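Open Day at the Rorkard Test and Calibration Works

Rorkard opened its test instrument works to visitors in December, and I went along with two people from our maintenance team. We buy insulation testers and clamp meters from several suppliers, and I wanted to see how one of them handles calibration and repair. The works is on the Stevau industrial park, a short walk from the bus stop. Parking was tight by 9 a.m.

After signing in we were given safety glasses and a printed route. The first stop was goods inward, where meters returned by customers are logged and given a first visual check. Cracked cases and damaged leads are the most common faults. Marilou Maglaya, who ran our group, said a lot of meters come back as faulty when the only problem is a blown fuse. 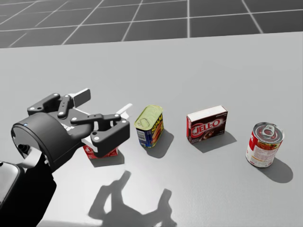

The calibration room was the part I had come for. It is kept at a steady temperature, and meters sit in there overnight before anyone touches them. Each one is checked against reference standards on every range. Insulation testers are run at 1,000 volts across a set of known resistors, and the readings go straight into the certificate. If a unit is out of limits, the customer gets the "as found" figures as well as the final ones. Our current supplier does not do this, and I made a note of it.

Next door they test leads and probes. A lead is flexed 1,000 times on a small rig and its resistance is measured again – anything that has drifted is cut up so it cannot be put back into use.

Lefteris Stamatopoulos gave a 25 minute talk before lunch on how often to recalibrate. His advice was to go by how hard the meter is used, and to keep a check box on site so you can spot drift between visits. He also showed the new Sestska clamp meter. It has a wider jaw than the old model and the display is easier to read, but I found the range switch stiff.

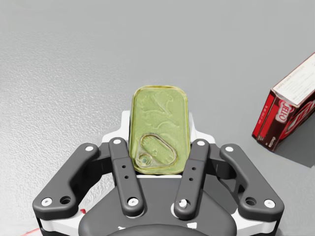
Green can in the gripper, Jell-O box to the right.

Lunch was sandwiches in the canteen. In the afternoon there was a choice of 2 sessions, one on earth testing and one on thermal cameras. I took the first. It was held in the yard and was mostly practical, with stakes already in the ground and three testers to try. The group was too big for everyone to get a turn.

Turnaround for calibration is quoted at a week, longer for repairs. Collection can be arranged from most sites, but you have to supply your own packing. Price lists were at the front desk on the way out, and I have left a copy in the workshop office.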